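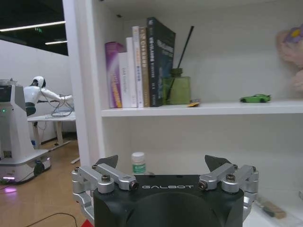
In der letzten Sitzung waren wir beim Kleiderschrank stehengeblieben, heute geht es um das Regal, und zwar um das offene. Ich sage immer: Ein Schrank hat eine Tür und damit Geheimnisse, ein Regal steht den ganzen Tag da und wird angeschaut, auch von Leuten, die bloß kurz ihre Jacke holen. Deshalb fange ich beim Regal gern mit den Büchern an und lasse den Rest erst einmal links liegen (oder eben rechts). Eine kleine Gruppe, aufrecht, Rücken nach vorn, zur einen Seite geschoben — so wie bei den sechs Bänden auf dem weißen Brett, wo ganz rechts in der Gruppe das dicke dunkelblaue Buch steht, das größte von allen. Damit hat die Reihe einen Abschluss, und das Auge weiß, wo die Bücher aufhören und wo der Kleinkram losgeht. Den Begriff dafür brauchen wir noch öfter, also bitte notieren: Endstück.

Endstück heißt bei mir jedes Ding, das eine Gruppe beendet. Das kann eine Buchstütze sein, ein schwerer Band, eine Vase mit Sand drin. In Domeck hatte ich einmal eine Kundin, die dafür einen Bügeleisen-Rohling aus Gusseisen genommen hat, wunderschön, 7 Kilo, das Brett hing danach durch. Also Endstück ja, aber bitte vorher einmal anheben!

Zur Reihenfolge der Bücher. Ihr wisst, dass ich kein Freund vom Sortieren nach Farbe bin. Bei 242 Bänden in einem Wohnzimmer (das war der Fall Gilleck, siehe Blatt 4) sieht das zwei Wochen lang toll aus, und dann sucht jemand ein Kochbuch und findet es nicht, weil keiner mehr weiß, ob der Rücken orange oder eher rötlich war. Bei einer Handvoll Bücher ist es mir völlig egal. Da darf ein pink-lila Glanzrücken neben Weiß stehen und Weiß neben Hellbraun, man findet ja trotzdem alles mit einem Blick. Was ich bei kleinen Gruppen lieber mag, ist die Höhe: niedrig, höher, noch höher. Muss aber nicht auf den Zentimeter stimmen, ein Ausreißer dazwischen macht das Ganze freundlicher.

Dann die Brettkante. Veronika Kelemen hat letztes Mal gefragt, ob man Bücher ganz nach hinten an die Wand schiebt oder vorne bündig stellt. Ich stelle sie vorne fast bündig, zwei Finger Luft bis zur Kante. Hinten verschwindet dann der Staub (ja, ich weiß, er ist trotzdem da, dazu kommen wir im November beim Thema Putzen). Schiebt man alles nach hinten, entsteht vorne eine Ablage, und Ablagen füllen sich. Erst ein Schlüssel, dann ein Kassenzettel, dann etwas Kleines, Flaches, von dem kein Mensch mehr sagen kann, wozu es gehört.

Jetzt zum Duft. Raumdüfte mit Stäbchen sind im Regal beliebt, und ich habe auch selbst einen, allerdings im Flur. Gegen die Flasche im Regal spricht an sich wenig, grünes Glas neben einem dunklen Buchrücken kann sogar richtig gut aussehen. Ich habe nur drei Bitten. Erstens einen Untersetzer drunter, Duftöl greift manche Lacke an, und auf Weiß sieht man den Rand sofort. Zweitens eine Handbreit Abstand zu allem aus Papier. Drittens kein Duft in Fächern, in die kleine Kinder hineinreichen. Bei Familie Bakos stand die Flasche auf Kniehöhe, und wir haben sie gleich am ersten Vormittag nach oben geräumt, auf etwa 115 Zentimeter, und auch das war eigentlich nur eine Zwischenlösung.

Womit wir beim Spielzeug wären, meinem Lieblingsthema! Viele Ratgeber schreiben, Spielsachen gehören in Kisten und Kisten gehören unters Bett. Finde ich traurig. Ein kleines grünes Auto auf einem weißen Brett, mit ordentlich Platz drumherum, das ist doch ein Hingucker, da braucht es keine Keramik aus dem Möbelhaus. Entscheidend ist der Platz. Steht das Auto allein, liest man es als ausgesucht, und mit acht weiteren daneben wird ein Parkplatz daraus. Meine Faustregel: ein Hartes, ein Weiches, dazwischen Luft. Also etwa das Auto und ein Plüschtier, gern mit Abstand, das Plüschtier außen. Plüsch schluckt übrigens Gerüche, deshalb würde ich ihn nie direkt neben die Duftflasche setzen, sonst riecht der Hase bis Ostern nach Zeder.

Und die leeren Fächer? Die lassen wir leer. Ich weiß, das tut manchen weh. Im Kurs in Futham hat mir einmal ein Teilnehmer erklärt, ein leeres Fach sei verschenkte Miete, und rechnerisch hatte er vermutlich recht. Aber ein Regal, das heute voll ist, ist nächsten Monat übervoll. Lasst unten Luft — dort landet früher oder später das Schwere, die Atlanten, die Spielesammlung, der Nähkasten.

Aufgabe bis zum nächsten Mal: Nehmt euch ein einziges Brett vor, nicht das ganze Regal. Alles runter, einmal feucht wischen, trocknen lassen, dann höchstens 9 Dinge zurückstellen, die Bücher mitgezählt. Notiert bitte, was bei euch das Endstück ist und was ihr nicht zurückgestellt habt. Die zweite Liste interessiert mich mehr als die erste. Wer mag, bringt außerdem ein Stück mit, bei dem er sich nicht entscheiden kann, wir stellen es dann im Kursraum auf mein Musterregal und schieben ein bisschen herum. Blatt 6 (Küchenregale, Gewürze, der ewige Streit um die Teedosen) teile ich nächstes Mal aus.

Kontakt zur Kursleitung | © Ordnungskurs Wohnen, Blatt 5 | Nach oben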